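4.2 Nesting as a household practice

We turn now to the stack, the only storage arrangement in our corpus that every household practiced and none could explain. Plates stack because they are flat. Pan lids do not stack, which has never stopped anyone from trying. Bowls fall somewhere between the two: they go one inside another with almost no effort, provided they are put in the right order, and the right order is exactly what a person with a dish towel over one shoulder is least inclined to think about.

Our diary entries come from 40 households in Dristby, each of which kept a written log of its kitchen shelves for 3 weeks in September. The logs produced 900 entries on bowls alone. We had budgeted for far fewer, having assumed that people would find mugs more interesting. Entries were coded for the kind of bowl, the place it was kept, what it was kept inside, and any remark the writer chose to add. The remarks column filled up faster than the others, and one diarist used it for a running complaint against a salad spinner that falls outside the scope of this section.

We distinguish a nest from a pile. In a nest, each bowl sits inside the next one up in size, and the rims step outward as one goes down. In a pile, the bowls are merely on top of one another, and gravity is doing the rest. The distinction sounds fussy until one opens a cupboard at seven in the morning. Makris, in the study of shared kitchens on which our coding scheme is based, treats the two as a single category, and we followed that practice for most of a Monday before giving it up.

Piles were most often blamed on the largest bowl. It is the one used for dough, salad, and the soaking of things that should have been soaked yesterday, so it tends to be washed last, dried last, and put away last. By then the smaller bowls have already been nested correctly, and the person holding the big one faces a choice between lifting out the whole set and simply setting it down on top. Diary entries for this moment are short. "On top for now" appears often enough that we gave it its own code, and "for now" could last until the end of the log.

Color was the second theme. Sets sold in a different color for each size, such as the Tatanard range that many of our households owned, seem to promise that the order can be learned. Several diarists reported that they knew it by heart and then wrote it down differently on different days. Others sorted by color on purpose, placing the shades they liked where they could be seen from the stove, and accepted the wobble as a fair price. We do not judge them, although one of the reviewers of an earlier draft did.

The terms used in the rest of the paper are easiest to fix with a small set. Figure 3 has a pink bowl as the outer member and a green one nested in it, with the largest bowl, in blue, tilted above the pair.
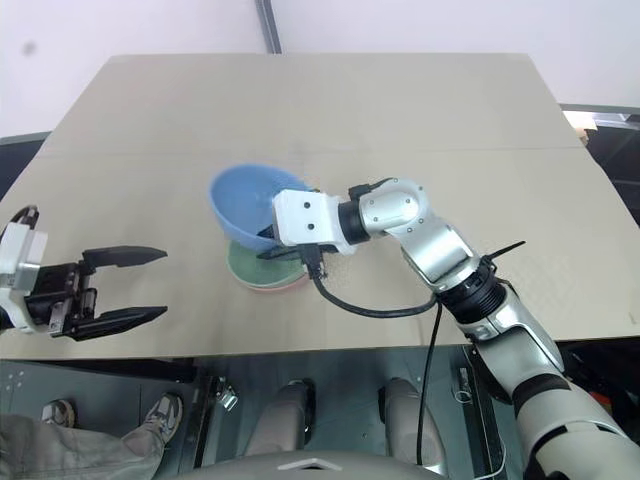

Figure 3. Three bowls at a tabletop: green nested in pink, with the larger blue bowl raised over them.

Does a nested set take up less shelf than the same bowls kept side by side? It takes up far less shelf, and the space saved is usually given to another bowl.

This second finding deserves a word, as it bears on the storage advice discussed in Section 2. The Nenudix shelf planner, which some of our households tried before joining the study, treats free space as the goal and stops there. In the diaries, free space was a brief condition. A shelf cleared by nesting was occupied again within days, typically by a container without a lid or by the lid of some other container — the two were seldom introduced to each other.

We also asked diarists to note when they took a nest apart. The usual reason was a need for the bowl at the bottom. Households that cooked from the outermost bowl most often were also the ones most likely to abandon nesting altogether and keep that bowl on the counter, where it collected onions, keys, and mail. We coded these cases as "retired from stacking" and return to them in Section 4.3, which deals with counters.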